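Stirnell releases Brustden 2, planning software for two-arm work with curved and overlapping tools

Stirnell today released Brustden 2, the new version of its perception and motion planning software for two-arm robot cells. The release is aimed at tabletop handling of objects that are long, thin, curved or sharp, and that are often found lying across one another. It is available now to existing license holders and will be open to new customers in November.

Brustden runs on a standard industrial computer beside the cell. It takes in images from fixed cameras and from small cameras at the wrists, works out what is on the work surface, and plans the motion of both arms as one problem. Version 2 replaces the object model, the grasp planner and the logging tools. The arm drivers and the safety interface are the same as before, so customers do not have to repeat their cell setup.

The development team used hand sickles as the main test object for this release. A sickle has a narrow blade that bends away from the handle, so a plain bounding box around it is mostly empty space. Two sickles placed side by side can have boxes that overlap almost completely while the tools themselves barely touch. The older version of Brustden treated that situation as a blocked area and stopped to wait for an operator.
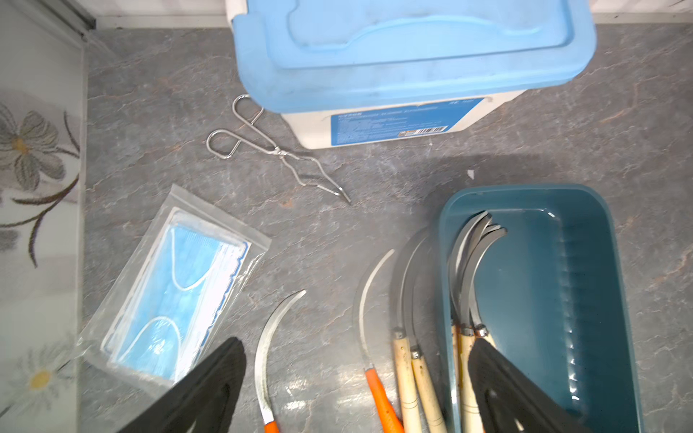 Brustden 2 describes each object as a chain of short segments along its center line, with a width and a material class for every segment. A handle segment can be marked as a place to grip. A blade segment can be marked as a place to stay away from, with a clearance that the user sets. The planner then looks for a grip on the allowed segments and checks the path of the whole chain, including the blade, through the lift, the move and the release.

"With a box or a bottle, you can get away with a rough shape," said Grethe Hallgrímsson, head of perception at Stirnell. "With a sickle the part you want to hold is simple and the part you have to watch is not. We needed the software to keep track of both at the same time, all the way to the point where the gripper opens."

Handles in different materials were part of the test plan from the start. Pale wood and orange plastic respond differently to light, and steel blades on a gray patterned surface give weak edges in a camera image. The new segmentation model was trained with both kinds of handle and with blades in stacked and spread arrangements. Other items, such as a lidded storage box, a tray and a pair of metal tongs, were left on the work surface so that the model would learn to tell the target tools from their surroundings.

The test cell has two arms mounted on a shared aluminum rail, facing a small booth. The booth walls are covered in floral wallpaper and the floor has a marble pattern. Stirnell uses patterned surfaces in all of its perception tests, as plain backgrounds tend to give results that do not carry over to a customer's site.
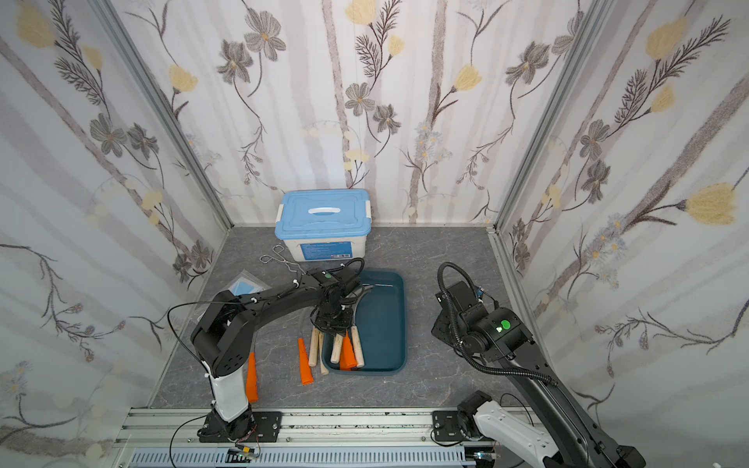

Planning for two arms over one tray is the second main change. In the earlier version, each arm reserved a block of space and the other arm stayed out of it until the block was released. That was safe but slow, and near a small tray it meant one arm was often parked. Brustden 2 reserves space along the planned path and gives it back in short steps. An arm can begin its approach while the other is still moving away, provided the set clearance is kept at every step.

The planner also decides which arm takes which object. It looks at reach, at the direction of the handle, and at what else would be disturbed by the lift. Users can override the choice from the task editor, or fix an arm to a zone if the cell layout calls for it.

"The assignment step used to be a table that somebody filled in by hand," said Preben Hafþórsson, lead engineer for motion planning. "You can still do it that way. Most of our pilot users tried the automatic setting for one shift and left it on."

For internal release testing, Stirnell ran 800 pick and place cycles with mixed arrangements of sickles, both inside and outside the tray. Of these, 21 ended in an operator stop. Each stop was reviewed from the logs, and the largest group was traced to handles lying close together, where the gripper had too little room to close. A regrasp routine for that case is included in the release. It is switched off by default and can be turned on for each task.
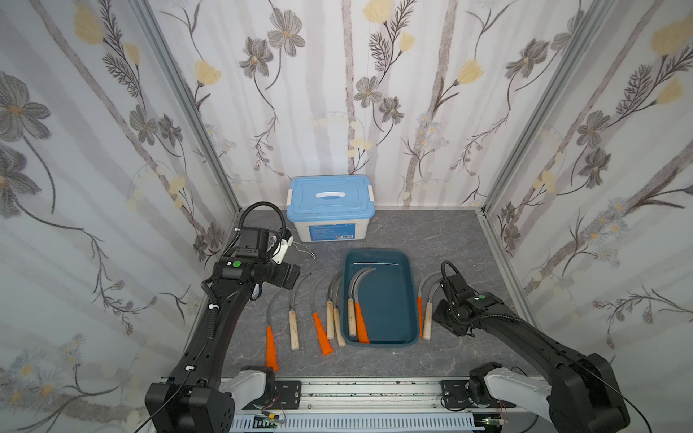 Logging has been rebuilt as well. Each cycle is now stored as one record that holds the camera images, the detected segments, the chosen grip and the planned and measured joint paths for both arms. The viewer plays these on a single timeline, and a user can step back from a stop to the image the planner was working from. Records can be exported for use in other tools, and the format is described in the documentation.

The pilot program was run with Dultov, a maker of garden and farm hand tools, and with Baloch, which packs tool sets for retail. Dultov has built more than 300 task variants in the new editor.

"We have a lot of shapes that differ by a bend or a handle length," said Arnar Thoroddsen, automation manager at Dultov. "Before, each one was its own small project. Now we draw the center line, mark the handle, and check it in the viewer. We would still like faster import from our drawing files, and Stirnell knows that."

Drawing import is planned for a later update – no date has been set. Task files from the first version of Brustden open in version 2, but grip points need to be checked before they are used with the new planner. A conversion guide comes with the installer.

Stirnell will hold an online walkthrough of the task editor and the log viewer on Thursday at 10 a.m., led by Þórarinn Vestergaard of the customer support team. License holders will receive the link by email.

About Stirnell
Stirnell develops perception, planning and diagnostic software for robot cells with one or two arms. Its products are used in packing, sorting and kitting.

Press contact
Kaj Eyvindsson, Communications, Stirnell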